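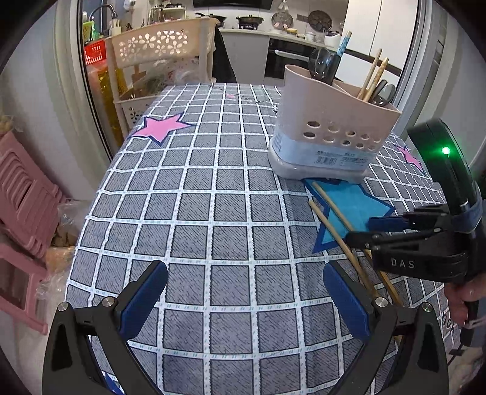 4. Picking of Thin Objects in Homes

4.1 Task and setting

In the previous section we tested the policy on objects which have some height: cups, sponges, small boxes. For these objects the gripper can arrive with an error of a finger width and the grasp is still good. We now turn to thin objects that lie flat on a table. We chose chopsticks, for the reason that they are present in almost every kitchen we visited, and that they combine several difficulties. They are long and narrow, they roll when touched from the side, and their color is often close to the color of the table. The task is called "return to caddy". The operator, and later the robot, must pick up the chopsticks from the table one after another and place them standing in a utensil caddy on the same table.

All demonstrations were collected with two hand-held grippers, one for each hand, without any robot present in the home. Each gripper carries its own wide-angle camera, and the position of each gripper is recovered afterwards from its video with the Ridari tracking software that was described in Section 3. We did not prepare the homes. The participants used their own tables, their own cloths and their own utensils, and we asked them not to put away anything which was normally there. The lamp or the window light was also left as it was.

In total we collected 257 demonstrations of this task. The operators received a short written guide and could practice as long as they wanted before the recording. The guide contained only two rules about style. The first rule was to approach each chopstick from above with the jaw open, and the second was to keep the other gripper still while one gripper closes. We found during the pilot work in January that when both hands move at the same moment, the learned policy copies the movement of the idle arm as if it was a part of the grasp.

4.2 The second gripper as a visual cue

The question of this section is whether the camera on one gripper can help the other. In most systems with two arms, the images of both wrists are given to the policy together, and it is left to the network to decide what is useful. We wished to know more exactly where the help comes from.

Figure 4 is a typical case. The gripper which carries the camera is open over the checked tablecloth, with its two dark blue pads at the sides of the view. The second gripper is held at the right, and its pad is just above two wooden chopsticks which lie on a printed blue star. For the camera on the second gripper, the chopsticks at such a moment are very close, and a large part of the image may be filled by its own fingers. From the first gripper one sees the pad, the chopsticks and the caddy behind them at the same time. We call this the side view, and the camera which belongs to the closing gripper gives the near view.

Figure 4. Side view in the "return to caddy" task, from the camera of the open gripper. The caddy stands toward the back right of the table.

The distance between the pad and the object is difficult to judge in the near view alone. The chopstick is thin, so a small change in height makes almost no change in its apparent width. In the side view the same change in height moves the pad in the image with respect to the chopstick. This is not a new idea — people who thread a needle turn their head for the same reason — but in our data it comes without any extra camera, only as a consequence of the habit of holding the free hand near the work.

4.3 Patterned cloths

Tablecloths were a larger problem than we expected. In the laboratory at Brinemholm the test table has one plain color, and the first version of the policy, trained only there, closed its jaw on the lines of printed cloths. The cloth in Figure 4 has two kinds of print that matter. The white grid lines are straight and narrow, so they share these properties with a chopstick, and because of the wide lens they become curved toward the edges of the view. The stars are large and strongly colored, and a chopstick that crosses the outline of a star passes over more than one background color along its length.

We considered removing the print by image processing before the training. Indrek Org prepared such a filter, which compares the cloth with a repeated pattern and suppresses what repeats. It worked on checked cloths and failed on cloths with flowers or with single large prints, and it removed parts of real chopsticks when they lay parallel to the lines. We therefore kept the original images and instead balanced the training set, so that plain and printed surfaces were sampled with equal frequency. No other change was made for this purpose.

4.4 Compared methods

We compare three policies. They have the same network and the same number of training steps, and they differ only in the input.

Near only: the arm that closes receives the image of its own camera and the position of its own gripper.

Near and side: the arm receives both images, and also the position of the other gripper relative to its own.

Near and side, shuffled: as before, but during training the side image is taken from a different demonstration. This policy serves as a control. It has the same number of inputs, but the side image carries no information about the current grasp.

The evaluation was done on a robot with two arms in the test kitchen of Naciri, which none of the operators had visited. Yaneth Escobar placed the objects by following a list of positions drawn at random before the trials, and the same list was used for all three policies. A trial counts as success if the chopstick stands in the caddy and the gripper has released it. A chopstick that leans on the border of the caddy but does not fall is also accepted. If the chopstick rolls off the table, the trial is ended and counted as failure. Over all policies and surfaces we made over 700 trials.

4.5 Results

The policy with near and side images succeeded in 76 percent of its trials. The near only policy was clearly weaker, and the shuffled control was weaker than the near only policy, on every surface in the test. From this we conclude that the benefit comes from the content of the side image and that the additional input by itself does not help.

The difference was largest on printed cloths. On a plain surface the near only policy fails mostly by closing too high, so that the pads meet above the chopstick. On printed cloths it also closes at wrong places, often on a line of the pattern. With the side image this second type of failure became rare. The first type did not disappear, and we observed it mostly when the idle gripper stood behind the closing gripper and its view was blocked.

We also looked at the placing. Here the side image had almost no effect. After the chopstick is lifted, the opening of the caddy is large enough for the near view, and most of the remaining failures were caused by a chopstick held too close to one end, which then swings when it touches the wall of the compartment. Caddies that already contained spoons or other chopsticks were harder, as could be expected. We did not train a separate correction for this.

4.6 Limitations

Three points should be mentioned. First, the position of the idle gripper was never controlled in the demonstrations. Some operators held it low and near, others rested it at the border of the table, and the policy learned a mixture. Second, a chopstick lying closer than 2 cm to another one was often pushed away by the outer side of the finger. The shape of the fingers sets this limit, and more data will probably not change it. Third, we tested only wooden chopsticks. Metal ones were excluded after they slipped repeatedly from the pads in the pilot work, and we can say nothing on them.

The recordings of this task are included in the Zekeo collection together with the recovered gripper positions. Recordings in which the tracking was lost for a part of the motion are kept and marked, so that other groups can decide by themselves whether to use them.

Comments

Octavio Pacheco
Thank you for putting the preprint open. In 4.4, is the relative position of the other gripper also shuffled in the control, or only the image? The text says only the image. If so, then the control still receives true information about where the idle arm is.

Indrek Org
Only the image. The relative position is correct in all cases. We ran a small version with both shuffled and the order of the methods stayed the same, but it had too few trials to report. I will add a sentence in the version of 2nd November.

Yolanda Huamán
We have the same trouble with striped placemats and forks. Did you try the filter from 4.3 as an augmentation, on half of the images only? It may be less harmful in that form.

Chalerm Khamphan
Small thing: "closer than 2 cm", is it measured between the tips or at the nearest point? When they cross it makes a big difference.

Yaneth Escobar
At the nearest point. Crossed pairs were not in the list of positions, so please read that sentence for uncrossed ones only.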